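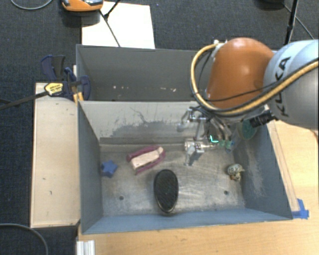
The Lesura theater in Imby will open again in September, after it has been closed for two seasons, and the first play on its stage will be a new work called Siu, made by the company Bondex. The house has 200 seats, the same number as before, but almost everything that the audience will touch or walk on is new. The seats have a glossy orange color, and the carpet is dark charcoal. Not everybody in the town was happy with this choice when the samples were shown in the foyer in May. The old seats were red, and many regular visitors wanted red again. The theater answered that the orange is easier to see in low light, and the order was already signed.

Last updated: 15 June 2019
Reading time: 4 minutes

The building was closed when water came through the roof above the side balcony. At first the theater expected to lose only the winter program. Then the workers opened the ceiling and found that the beams over the balcony were also damaged, and the city did not allow any public inside. During this time the company of the house played in the sports hall of the secondary school and, in summer, in the yard behind the library. The yard was popular with families, and a short summer program will stay there also in the coming years.

The roof is now finished. The balcony has been made stronger and its front row has a higher rail, which was a condition of the permit. Spectators who know the old house will remember that from the first places on the left it was hard to see the back of the stage. This has been improved a little by raising the floor there, but the theater says openly that the view is still not perfect, and these tickets will be sold at a lower price.

Bondex was chosen in spring from nine companies which had sent a proposal for the opening. The theater asked for a new text, with a small number of actors and without a heavy set, for the reason that the machinery above the stage will be tested until the last weeks before the premiere. Siu has six actors and one musician, who sits on the stage during the whole evening. It tells of a ferry village where the ferry does not come anymore. The people continue to sell tickets for it, and a young woman who came only for one day has to decide if she buys one. The play lasts two hours with an intermission.

People who follow Bondex will know that the company likes long silences and very little light. Its last production, a version of a folk tale played almost completely in the dark, divided the public when it visited the sports hall. Some spectators left before the end, and others came back the next evening and paid again. The new play is said to be more friendly. There is a wedding in it, there are songs, and in the open rehearsal last week the audience laughed often, mostly in the first half. The second half was shown only in part, and the final scene was still being rewritten.

The open rehearsal took place in the school hall, where Bondex will work until the end of July. In August the company moves to the Lesura, if the fire inspection goes as planned. A second inspection can be arranged at short notice, but the theater has not given a new date in case there is a delay.

Ticket prices go up a little for the best rows and stay the same for the balcony. Students and pensioners will keep their discount, and for the first time it is also valid on Friday evenings. People who had a season card when the theater closed can use it for the rest of its value - they need to bring the old card to the box office and exchange it before the premiere. A card which is lost can be replaced if the name is still on the list, and the staff advises to come early, as the line in the first days will probably be long.

The box office is for the moment still in the library, at the entrance next to the reading room. It is open in the afternoon from Tuesday to Friday. Tickets for Siu will be on sale from the beginning of July, there and by telephone. Online sale will start later in the same month, when the new seating plan is ready.

After the opening, Siu will stay in the program until the end of October. It will be followed by a comedy from the company of the house and then by the yearly children's play, which this time returns to the big stage. The small studio under the foyer is not part of the works and will remain closed. The theater hopes to use it again for readings and for the youth group, but there is no money for it in the present budget. Until then the youth group continues in the school, and new members are welcome after the summer vacation.

The bar in the foyer will also open again, with a shorter menu. The old wooden coat counter has been kept, repaired and put back in its place near the stairs. Coats will be free of charge on the premiere evening, and bags of large size must be left at the counter on all evenings.

Home News Theater Music Reviews Calendar Contact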